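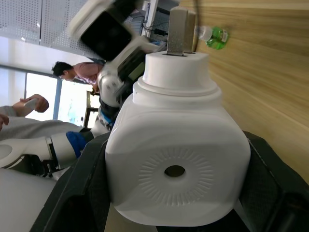 图1 方身白色塑料壶,后方木面上横放一只绿色小瓶

# 第2讲 工作台上的容器、零件与电源线

课程:工作间整理与物品管理(Nirkton 校区)
讲义修订:2025-05-05
本讲配合 Flollham 分册的容器部分使用,上课前先读完前两节。

上一讲讲的是柜子和抽屉,物品都有固定位置,不用的时候看不见。本讲讲台面。台面上的东西一直在用,位置经常变,整理的要求和柜内不同。作业里常见的问题是把柜内的办法直接搬到台面上:所有东西排成一行,标签朝外,拍照好看,开始干活以后很快又散开。

本讲分五节:容器的外形、立放与横放、墙面电源、小零件、收台顺序。最后是练习和下次课要带的东西。

## 一、先看容器的外形

登记一件容器,先写外形,再写内容物。内容物会换,外形一般不换。

以图1的壶为例,登记卡上可以这样写:

- 材质与颜色:白色塑料,表面哑光
- 壶身:近似方形,棱角圆滑
- 正面:一圈短凸纹,放射状排列,中央有深色椭圆孔
- 肩部:分级收窄
- 壶盖:白色,圆柱形,较宽;盖顶窄槽里竖着一片灰色扁片
- 内容物:待查
- 用途:待查

最后两行写“待查”,不要猜。外形像清洁剂壶的容器,里面可能是水,也可能是空的。登记人没有打开看过、没有问过使用人,就不填。以往的登记卡里有凭外形填写内容物的,后来核对时要全部重做,比空着更费时间。

几个外形特征和摆放有直接关系,需要单独看。

**壶身截面。** 方身容器可以靠墙、靠角,两件并排时中间不留缝。圆身容器并排总有空隙,空隙里容易落小零件。台面窄的时候,方身的放在里侧。

**肩部和盖。** 宽盖容器拿的时候手容易去抓盖。盖没有拧紧的话,壶身会脱手。练习时一律握壶身,一只手握不稳就用两只手。

**突出部分。** 图1盖顶的灰色扁片高出盖面。量高度时要从底量到最高的突出处,只量到盖顶,放进层架就可能卡住。登记卡上的“高”统一指总高,包括扁片、提环、喷嘴、吸管等。

**开孔。** 看到孔先不要塞东西,也不要用胶带封。孔可能和容器的使用有关,弄清以前保持原样,在登记卡的备注栏写明孔的位置。

### 登记卡的写法

登记卡用 Holmgren 格式,课程资料夹里有空白表。各栏要求如下。

| 栏目 | 写什么 | 常见错误 |
|---|---|---|
| 名称 | 通用名称,如“壶”“瓶”“盒” | 写成自己起的简称 |
| 外形 | 颜色、形状、盖的样子 | 只写“普通” |
| 总高 | 从底到最高处 | 漏掉突出部分 |
| 内容物 | 确认后填写 | 看颜色猜 |
| 姿态 | 立放或横放 | 空着不填 |
| 位置 | 台面分区编号 | 写“桌上” |
| 备注 | 孔、裂纹、缺盖等 | 写个人评价 |

名称一栏不要写商品名。同一种瓶子换了牌子,名称不变,台账才能前后对得上。需要记商品名的,放在备注里。

## 二、立放与横放

装液体的小瓶,原则上立放。横放只有两种情况可以接受:容器本身就是按横放设计的;或者确认密封,并且横放的时间很短。

图1里的绿色小瓶横在木面上,瓶上段透明,瓶身外面有白、红两色的标签。登记时姿态栏照实写“横放”。登记反映看到的情况,整理是下一步。有同学一边登记一边顺手扶正,结果台账上全是立放,问题出在哪里就看不出来了。

处理横放的液体瓶,按下面的次序:

1. 看盖是否在、是否到位。
2. 看瓶下的台面有没有液体痕迹。有痕迹先停下,按第一讲的擦拭规则处理。
3. 握瓶身,慢慢立起。
4. 立稳以后再看液面,记在备注里。
5. 移到分区。

第4步的液面只写“满”“部分”“空”三档,不写毫升。透明瓶可以直接看,不透明的填“不可见”,不要靠摇晃判断。
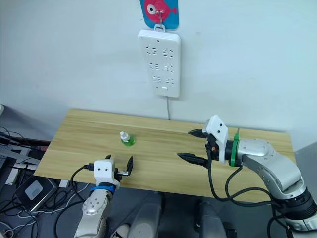
图2 白盖绿色小瓶立在桌面上,墙上竖挂插排

小瓶立放时要看三处。

第一看瓶底。桌面有线、有碎屑时,瓶底会架空,看着是立着的,一碰就倒。放之前用手掌在落点处抹一下。

第二看离前沿的距离。课程统一要求,液体小瓶的瓶底外缘离桌面前沿不少于17厘米。这个数在考核里会量,尺子放在器材盒的上层。桌子靠墙的,也不要把瓶子一直推到墙根,墙根留给线。

第三看上方。图2中插排装在桌子上方的墙面,线从下端直着垂到桌子后沿。液体瓶不要放在插排的正下方,也不要放在线的落点旁边。取放的时候,手和瓶子都不要从插排前面经过。

瓶子的颜色在台面整理里有一点用处:浅色木面上,绿色瓶身容易看到;白盖、白壶靠着白墙就不显眼。浅色容器多的台面,分区边线可以用深色胶带贴出来。胶带只贴边线,不要在上面写内容物名称,名称写在登记卡和瓶签上。

### 瓶签

- 瓶签朝使用人一侧。
- 原有标签保留,不要撕,不要覆盖。课程用的瓶签贴在原标签以外的空处。
- 没有空处的,用挂签,挂在瓶颈。
- 瓶签只写名称和登记号。登记号用铅笔先写,核对后再描。

## 三、墙面上的电源

台面靠墙的工作间,插排放在哪里,对整个台面影响很大。放在桌面上要占地方,也容易被液体碰到;放在地上,弯腰插拔不方便,扫地时会碰到。挂在墙上是常见的做法,课程里的 Wokov 工作间也按挂墙的方式讲。

竖挂的插排,登记和检查的内容有以下几项。

**挂点。** 看用什么挂。图2里插排经金属钩挂着,钩连在一张蓝色卡片上,卡片印着卡通鱼。登记时挂点和卡片分开写,各写各的位置。挂点的检查方法是用手托住插排下端,向上轻抬再放回,看挂环有没有滑出。不要往下拉。

**挂高。** 从桌面量到插排下端。下端如果离桌面太近,较高的容器一放进去就会顶到插头。挂高和台面容器的总高要对照着看,这也是前面要求量总高的一个用处。

**插孔。** 三层、左右成对的插孔,先用上层,再用下层。带大块电源适配器的插头放在下层,免得重量集中在上面,线也短一些。暂时不用的插头拔下来,不要插着不用。

**开关。** 开关的位置要在登记卡上写清楚。图2的插排下端附近有一个长方形小开关,从桌边伸手就能找到。开关前面不要挂东西,也不要让线从开关上压过去。

**线。** 电源线从插排下端到桌子后沿这一段应当垂直,不绕到桌面中间。线长有余的,余量收在桌子后沿以下,用绑带松松地捆一道。绑带不要勒紧,线不要对折成死弯。

### 线和容器的关系

线的走法定好以后,再定容器的位置。反过来做,容器先占了后沿,线就只能从容器之间穿出来,以后每移一次瓶子就动一次线。

图1的木面靠近绿瓶处有一道深色弯曲的细条,可能是线,也可能是别的物件的边缘。遇到这类看不准的东西,登记时写“细条状物,待查”,到现场顺着找到两头再改。不能一看到细长的就写“电源线”。

线从桌面前沿垂下的情况也要记,写清从哪一侧垂下、附近放了什么。前沿有线的一侧不放液体瓶。

## 四、小零件 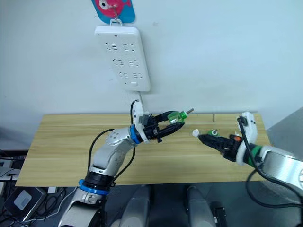
图3 夹在桌面上方的半透明绿色塑料件,右端伸出一根短金属针

小零件单独成一节,因为丢失最多的就是小零件。图3的绿色塑料件,登记名称写“塑料件”,外形写“半透明,绿色,一端带短金属针”。它属于哪件器具,没有对上以前不写。绿色的零件旁边如果放了绿色的瓶子,很容易顺手归成一套,颜色相同不能作为依据。

带针、带尖的零件,处理规则如下:

- 拿塑料部分,不碰针。
- 放下时针不朝人,也不朝桌面前沿。
- 放进有盖的浅盒,一格一件。
- 盒底垫一层软垫,针不顶着盒壁。
- 不和液体瓶放在同一分区。
- 离手就入盒,不要先放在台面上“等一下再收”。

图3桌面靠后、略偏右的位置还有一根细小的深色立柱状物。这类固定或半固定的东西,登记时先判断能不能移动。判断方法是轻推底部,不拔、不拧。推不动的,按“固定物”记在台面图上,分区的时候绕开;能移动的,再按零件登记。还没有推过的,写“待查”。

### 台面图

每个工作台画一张台面图,用方格纸。画的内容包括:

1. 台面外轮廓,注明哪一边靠墙。
2. 固定物,用实心小圆或实心小方表示。
3. 插排在墙上的位置,投到桌子后沿,用短线标出左右范围。
4. 电源线的落点,画叉。
5. 分区边线和分区编号。
6. 容器的位置,只画底面轮廓,写登记号。

台面图上不画内容物,不涂颜色,也不画不属于台面的东西。靠墙的一边一律画在纸的上方,这样不同的台子可以放在一起比。画错的地方划掉重写,不用涂改液,保留原来的字迹。

分区编号从左后角开始,先左后右,先后排再前排。只有一排的台面,从左到右编。

## 五、收台顺序

一次工作结束以后,按下面的顺序收。顺序不要自己调整,考核按这个次序看。

1. 停手,看一遍台面,手里不再拿新的东西。
2. 带针、带尖的零件入盒,盖盒。
3. 液体瓶逐个查盖,立好,归区。
4. 大容器归到里侧,突出部分不碰墙、不碰插头。
5. 关开关,拔下不用的插头。
6. 理线,余量收到后沿以下。
7. 擦台面,从后往前擦,固定物周围单独擦。
8. 对照台面图,逐个点登记号。
9. 有变动的,当场改登记卡,再改台面图。

第2步在第3步前面,原因是查瓶盖时手会在台面上来回移动。第5步关开关以前,先确认没有别人正在用同一个插排。

大容器归位时容易出的问题是推着走。装有液体的壶在木面上推,底下如果有碎屑会留下划痕,遇到胶带边线还会绊住。应当提起来再放下。提不动的,两个人一起搬,或者先分装。分装按 Flollham 分册的附录做,本讲不展开。

### 几种情况的处理

**盖和瓶对不上。** 不要试着拧。把盖放进“待配”盒,瓶子加临时盖,登记卡备注写“缺盖”。

**标签看不清。** 按“待查”处理,移到待查区。待查区每次收台都要看,不能越堆越多。

**两件容器外形相同。** 登记号必须不同,并且写在同一高度的位置,拿的时候能直接比较。

**插排上的插头不知道接的是什么。** 顺着线找到另一头。找不到另一头的不拔,记下插孔所在的层和左右,交给当班的人。

## 练习

**练习一** 选一件自己工作台上的带盖容器,填一张完整的登记卡。外形栏不少于四项,总高量两次,两次不一致的重新量。

**练习二** 画一张台面图,靠墙的桌子和不靠墙的桌子都可以。画完以后交给同组的人,让对方按图把三件容器放回去,自己不说话。放错的地方回来改图,不改桌子。

**练习三** 按第五节的顺序收一次台,同组的人拿顺序表看,漏掉或颠倒的步骤记下来。做两遍,两遍的记录都交。

练习一和练习二用同一个工作台。登记卡写在空白表上,不要打印后贴上去。字迹以别人能认出为准。

## 下次课

带卷尺、方格纸、铅笔、一只有盖浅盒。浅盒的格子自己用硬纸隔,大小按手头的零件定。

本课程共42课时,本讲和下一讲的练习合在一起评分。九月开课的班使用同一份讲义,收台顺序如有改动,以资料夹里的最新版为准。

未交第一讲柜内登记表的,下次课前补齐,放在 Nirkton 校区资料架的下层。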